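From: list member, Trulcombe
To: Gombridge Owners mailing list
Date: March 2019
Subject: Re: Idle hunting after throttle body cleaning (Gombridge, 2.8 engine)

> I cleaned the throttle body last weekend and now the idle
> hunts when the engine is warm. It swings up and down for a
> minute or so at every stop, then settles, then starts again
> if I blip the throttle. Cold start is fine. No warning light.
> I sprayed the bore with carb cleaner and pushed the plate
> open by hand to get at the back side. The gasket looked good
> so I put it back. Airbox hose went on without trouble.
> Is the idle valve dead? A new one from Okari is not cheap
> and I would like to be sure before I order it.

I would not order the valve yet. The symptoms you list fit three other causes, and all of them can be checked with hand tools.

First, the gasket. On this engine the throttle body gasket is a thin molded ring that takes a set after the first tightening. It can look perfect and still leak when it is reused. A small leak there does little on a cold start, when the mixture is rich and the idle is already raised. Once the engine is warm the extra air is enough to push the idle past its target. The computer pulls it back, overshoots, and you get the swing.

To test for this, let the engine reach full temperature and leave it idling with the heater and all lights off. Take a length of rubber hose, hold one end to your ear and move the other end slowly around the joint between the throttle body and the manifold. A leak makes a sharp hiss. Keep the hose and your sleeves clear of the belt. I don't recommend the method of spraying cleaner around the joint and listening for a change in speed. It works, but it puts a flammable liquid next to a hot exhaust.

Second, the airbox hose. The clamp nearest the meter has to sit in the groove, and the hose will slide on and feel tight even when it is short of the groove. Air that gets in at that point has not been measured. Loosen both clamps, push the hose home until the molded arrow lines up with the rib on the airbox, and tighten again. Check the underside of the bellows section with a mirror. They crack in the folds, and pulling the hose off to clean the throttle body is often what opens the crack up.

Third, the idle setting itself. The computer learns how far it has to open the idle passage over time to make up for the dirt in the bore. You have removed the dirt, but the stored value is still the old one. It will correct itself slowly in normal driving, but the procedure below is faster.

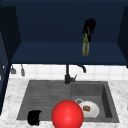

Turn the key off and disconnect the negative battery cable. Leave it off for 15 minutes. Reconnect it and turn the key to the run position without starting, and do not touch the pedal. After ten seconds turn the key off again, wait another ten seconds, and then start the engine with your foot off the pedal. Let it idle until the fan has cycled 2 times. Do not switch on the air conditioning or turn the steering wheel during this. When the fan stops the second time, rev to 2,800 rpm, hold it there for a slow count of five, and let the pedal come up gradually. The idle should drop and stay put.

If the radio in your car is the coded type, have the code ready before you pull the cable. The windows will also need to be reset by holding each switch up for a few seconds after the glass closes.

If the swing comes back after that, measure the idle valve before replacing it. Unplug the connector and put a meter across the two outer pins. An open circuit means the winding has failed and you do need a new part. A normal reading doesn't prove the valve is good, as they also stick. Take it off (2 screws, and they are soft, so use a driver that fits) and look at the shutter. It should move freely when you rotate the valve sharply in your hand. If it drags, clean it with the valve held so that the liquid runs out of the ports and away from the winding.

On your cleaning method, two remarks. Carb cleaner is too strong for this throttle body. There is a dark coating around the edge of the plate which is meant to be there, and it seals the plate at rest. It is often taken for dirt and scrubbed off. If yours is now bare metal all the way around, some extra idle air will always get past, and the relearn has to cover it. Use the cleaner sold for throttle bodies, put it on a rag, and wipe. Also, pushing the plate by hand is fine on the cable version. On the later electronic version it can strip the gear, so leave the plate alone and have a helper hold the pedal down with the key in the run position and the engine off. You don't say which one you have.

For the gasket, the Wei part fits and is slightly thicker than the original. I have used it on my own car and the joint has stayed quiet. Fit it dry. Tighten the four bolts in a cross pattern, in two passes, and stop when they are snug. The threads in the manifold are plastic inserts and they will spin if you lean on them.

My order would be hose and clamps, new gasket, relearn, then the valve. Please post the engine code from the plate on the slam panel if it still hunts after the relearn, as the early computers use a different procedure and I would have to look it up.

--
Trulcombe
Cable throttle, manual, original idle valve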